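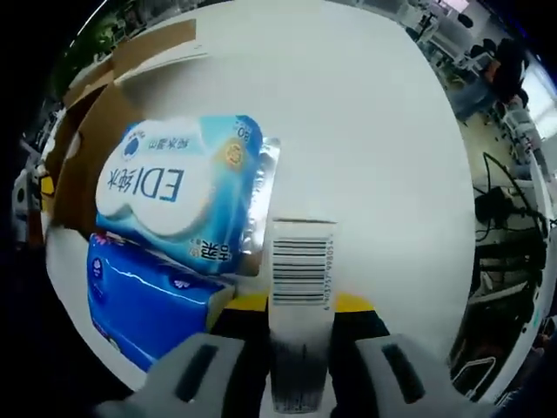
Packaging and the second life of a barcode

Manuela Sorrentino has worked on product labelling for most of her career, first at a printing firm and now at Trillow, where she checks artwork before it goes to press. Her subject is the linear barcode, the row of bars and digits found on nearly every packaged item in a shop or household cupboard.

The thirteen digits carry less than most people suppose. "There is no price in it, and no description," she says. "It is a key. The till looks up the key and the shop's own database supplies the rest." The opening digits show which national numbering body issued the number. They do not show where the goods were made, a point on which Trillow still receives letters.

The last digit is a check digit, worked out from the other twelve by multiplying alternate digits by one and three, adding the results and taking the difference from the next multiple of ten. Sorrentino regards it as the most useful part of the design. A single mistyped digit is always caught. Two neighbouring digits swapped by mistake are usually caught, though a pair differing by exactly five will pass.

Most faults she sees are physical. Last January her department reviewed 257 label designs and returned 149 of them for correction. The commonest fault was a missing quiet zone, the blank margin on either side of the bars. "Designers see white space and want to use it," she says. "The scanner needs it to find where the code begins."

Curved surfaces are the second difficulty. If the bars run parallel to the axis of a narrow container, the outer ones turn away from the scanner and appear squeezed together. The usual remedy is to turn the code through ninety degrees, so that the bars stack like the rungs of a ladder. Flexible packs bring a different problem - the film creases, and a crease along a bar can hide it altogether.

Colour causes fewer arguments than it once did. Scanners that use red light see red ink as white, so red bars on a white ground cannot be read. Russo, a supplier of bath products, learned this after printing 3000 cartons, which were later covered with stickers by hand.

Asked about the move to square, two-dimensional codes, Sorrentino is cautious. They can hold a batch number and an expiry date, and Prulen has been testing them on chilled food. She expects both kinds to share the pack for years. "Small shops keep a scanner until it breaks," she says. "Mine at home is from 2 jobs ago and it still reads everything I put in front of it."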